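Garlow lab meeting talk, speaker notes, September 2022

Slide 1. Hi and why I'm up here
Say thanks, get the clicker working, skip the bio. I'm talking about the tabletop part of Garlow, so if you came for the navigation stuff, that's the Plodberg talk after lunch.

Slide 2. The question
Can we teach a two-arm policy from hand-held gripper demos only, with no teleoperation at all? Last year I'd have said no. Mention the Bildale baseline here (teleop, same objects, same table size) and then move on fast, people know it already.

Slide 3. How we record
Keep this one loose and just talk. One person, one gripper in each hand, and a pale sheet over the table so the background stays boring. This setup has a hairbrush and a mesh cup, and I love the brush because the policy has to care which way the handle points! Leave time for the cable question – somebody always asks about the cables.
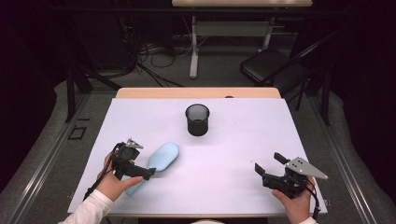

Slide 4. What came out
We trained on 35 demos per task, across 5 tasks. Brush tasks went better than I'd hoped, and adding the second camera view helped more than doubling the training time did. Don't read the table out loud, just point at the bottom row.

Slide 5. What broke
Thin handles lying flat on the sheet. The policy closes too high and grabs air, up to 3 times in a row before it gives up – play the clip twice, it gets a laugh. Brunet's depth filter might fix this, but we only started on it in August, so no promises.

Slide 6. Questions
Leave the grasp height plot up while people ask.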